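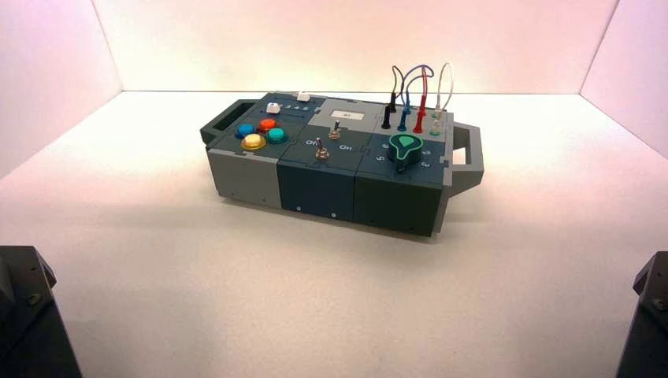

Every pitch for teaching a robot by demonstration starts with the same promise: you already know how to do the job, so just do it, and the robot will pick it up from you. I spent a good part of February finding out how much weight the word "just" can carry. The job I was given was operating a control box with push buttons, sliders, a pair of toggle switches, a big rotary knob, and plugs joined up by thin looping cables. My four-year-old niece could get through most of it before lunch. I had two robot arms and a set of leader handles, and on my first morning I could not reliably press the yellow button.

Some background. I do contract work, and the job was to record demonstrations for a small outfit called Wibisono. The setup is the usual one. You hold a pair of light arms, the real arms copy your movements, and everything gets logged. Their recording software is called Hollow, and it's decent. It starts when you tell it to and it hasn't lost a file on me yet, so I have no complaints there.

My complaints are about what goes into the files.

Take the toggle switches. When you flip a switch with your finger, you're mostly going by feel. You push until it gives, and then you stop. Through the leader arms there was no feel at all. I was watching the lever and guessing. So I learned to push well past the point where it should have gone over, every time, to be safe. That's a bad habit, and I recorded it over and over, and it is now in the training data labeled as expert behavior. I'm the expert. It says so in the log.

The knob was worse. A human wrist turns a knob partway, lets go, resets, and turns again without any thought. I'd run out of comfortable rotation with my elbow up by my ear, let go, and bump the knob on the way out. Did I throw those takes away? At first, yes. By the second week I was keeping the ones where the pointer ended up on the right number, bump and all. The instructions said a take was good if the final state was correct. They didn't say it had to look like something you'd want copied.

By the end we had 2,114 recordings. That number went on a slide, and people seemed to like it. I'd like it more if I knew how many were made while I was tired, or hungry, or trying out a new grip that I dropped the next day. You can't tell from the count. I asked whether we could tag them by operator mood and got a laugh, which was fair, but I was half serious. My takes from before lunch and my takes from late afternoon look like they came from two different people. The late afternoon guy is in a hurry and goes at the plugs from the side.

Ah yes, the plugs. The cables get in the way. You reach for the one you want and another loop is sitting between you and it, and if you push through, it springs somewhere new. With my own hand I'd hold it back with a spare finger. A gripper doesn't have a spare finger, so I used the whole other arm for that – until the two arms got too close and I had to back everything out and start over. I did get better at it. I'm still not sure what I got better at, beyond driving those particular arms at that particular box.

Which brings me to the results. The policy trained on my recordings was tested over 50 runs per task. Buttons went well, better than I expected, and I'll give credit for that. Toggles were fine. It leaned on the levers too hard, just like I do. The knob was hit or miss. Plugs, I'd call it 4 good runs and a lot of hovering. The hovering bothered me because I recognized it. It's what I do when I'm trying to work out how far away something is.

The suggestion from Bendetti, who supplied the leader arms, was to collect another 500 demonstrations of the plug task. Maybe that helps. Data does help, I've seen it. But if all of them come from me, driving the same way, I'd expect a robot that hovers with more confidence. I'd much rather have some kind of force feedback in the handles first and then record half as many. I've said this in writing. The reply was that feedback is on the roadmap, and I've been around long enough to know what lives on roadmaps.

I'm not against any of this. Writing code by hand for cable handling is miserable too, and I did that for two years at Faris, so I understand why people want to skip it. I only want the pitch to admit that the person holding the handles has to learn the job all over again, and that the robot gets the learner's version.

There's another session planned. I've asked for a taller chair.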